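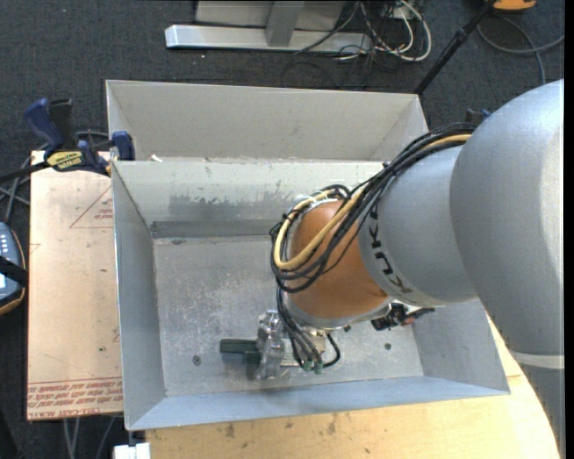 Kapitel 4
Behälter aus Blech: Form, Wand und Boden

Wer eine Werkhalle betritt, schaut zuerst auf die großen Maschinen. Wir fangen in diesem Kapitel eine Etage tiefer an, beim Behälter, und ich verspreche Ihnen: Es lohnt sich! Kaum ein Gegenstand im Betrieb wird so oft gefüllt, geleert, geschoben und angestoßen, und kaum einer erzählt so viel über die Arbeit, die mit ihm gemacht wird.

Nehmen wir die schräge Wand. Sie sieht nach einer Kleinigkeit aus, aber sie entscheidet mit darüber, ob Teile zur Mitte rutschen oder sich in den Ecken verkeilen — und ob man an das letzte Stück am Boden noch herankommt. Wie steil die Wand stehen muss, hängt von der Reibung zwischen Blech und Werkstück ab. In Abschnitt 4.2 leiten wir den Grenzwinkel her, und zwar mit einem Versuch, den Sie mit einem Blechstreifen und einer Handvoll Schrauben am Küchentisch nachmachen können.

Danach geht es um Oberflächen. Kratzer, matte Flecken, abgeriebene Beschichtung: Für uns sind das Messdaten! Aiman Nasution hat im Werk Sesdale die Böden von 61 Behältern kartiert und dabei wunderbar klare Muster gefunden, die wir in Abschnitt 4.3 Stück für Stück auswerten.

Zum Einstieg

Suchen Sie in Ihrem Betrieb oder Ihrer Schulwerkstatt einen Behälter, der schon lange in Gebrauch ist. Skizzieren Sie den Boden und alle Wände und tragen Sie die Verschleißstellen ein. Überlegen Sie zu zweit, welche Bewegung die Spuren verursacht haben könnte. Heben Sie die Skizze auf, wir brauchen sie in 4.3 wieder.

4.1 Grundformen und ihre Bezeichnungen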